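18 December 2018

Quick one, I'm meant to be packing. Gripper swap notes before I forget the lot.

So the stock parallel gripper is back on. The Falcão three-finger one lasted 16 sessions and then the cable went at the strain relief, same place as in October. Edgars says it's my routing. Might be. Still annoyed.

Numbers, for what they're worth. Mugs by the rim, 20 goes each:

- stock parallel, bare fingers - 5 drops
- stock parallel, Fikirell pads - none, but slow to let go
- Falcão - didn't finish, see above

Pads are the thing then. They do pick up fluff and you have to wipe them with a damp cloth, and they add enough thickness that the closing width in the config is wrong. Change it!! I lost a whole evening to that.

Controller. Went back to the old one from the Iso build. The new one is nicer to look at but it stutters when both camera streams are up, and the arm does a horrible little shiver on the way down. Old one is ugly and smooth. Staying put untill the next release.

Glasses are still hard. Depth camera sees straight through them, the grasp point ends up somewhere behind, and I end up placing them by hand in teleop. Edgars wants to try the Kandilside camera for this, low and off to one side. Fine by me if he does the calibration.

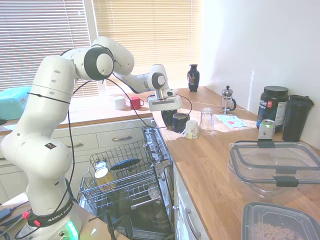 How hard should a parallel gripper squeeze a mug?

Start low and go up in small steps until it stops slipping when you lift. With the pads on I never needed much at all, bare fingers wanted nearly double.

Still to do: new cable, longer this time. Redo the bare finger runs with the same mug becuase I swapped halfway. Send Edgars the config file.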